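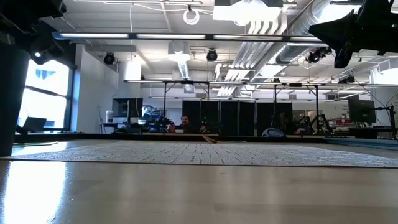 According to Solène Bodin, the students of the Skuvimard robotics club learn most in the hours when the arm does the wrong thing, and the jury should see those hours too.

Brulletus, 20 Jun 2024 – The club will take part in the final of the Charpentier student competition with its project Zerkedine. Two teams have worked on it since March. Each team must write its own program for a robot arm and explain it to the jury in plain words.

The winners receive 2000 euros for new equipment. "We are glad to be in the final, but there is still much to test," said Gerrit Dijkstra, who leads the club.
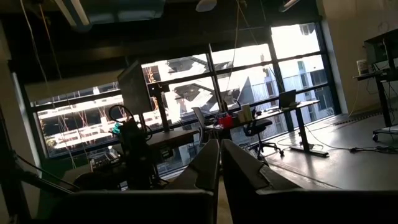 The gripper in the club's workspace. Photo: Skuvimard

Press contact: Florian Baudry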